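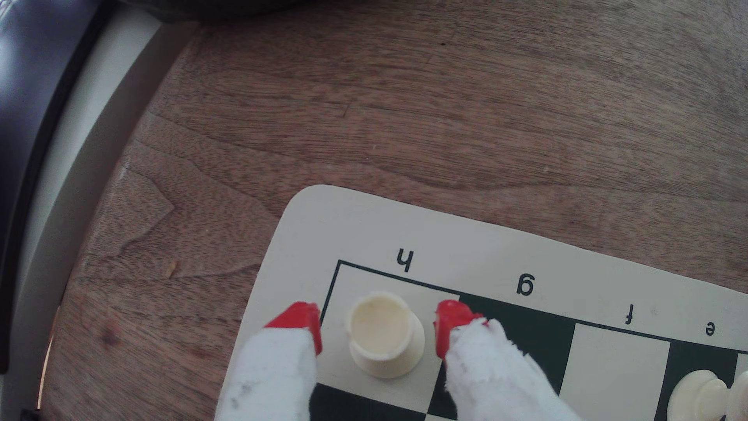 September, Kvam bench, 14:30

Gripper fault on the chess task, second occurrence. Stopped the run at move 9.

Symptom: the fingers close on a piece, the controller reports a good grasp, the arm lifts and the piece stays on the mat or topples. The log shows the jaw position settling 4 mm wider than it should for a rook. Force reading looks normal, so the grasp check passes and the planner carries on as if the square were empty. The next move then drove the fingertips into a piece that should have been gone. Protective stop tripped correctly. No damage to the wrist.

Suspected the Tostonum driver first and rolled it back one version. No change.

Then ran 30 open/close cycles with nothing between the tips. The closed position drifts outwards through the run and comes back after the sleeves are pulled down by hand. The fabric creeps up towards the red tips and bunches on the inner face. The force reading is then partly cloth. The sleeves are also fraying, which cannot help near the finger joints.

Corner squares are worse than the centre. Approach angle there is steeper and one finger lands before the other -- possibly a separate calibration problem. Not chased today.

Done:
Speed limited to 80 mm/s over the mat.
Grasp check now compares jaw width against the piece table as well as force.

To do:
Frøydis Magnusson to ask Purkgate for a shorter sleeve with a clamp ring.
Repeat the cycles with the sleeves taped -- same script, same tips.
No unattended runs until the width check has been tested on pawns.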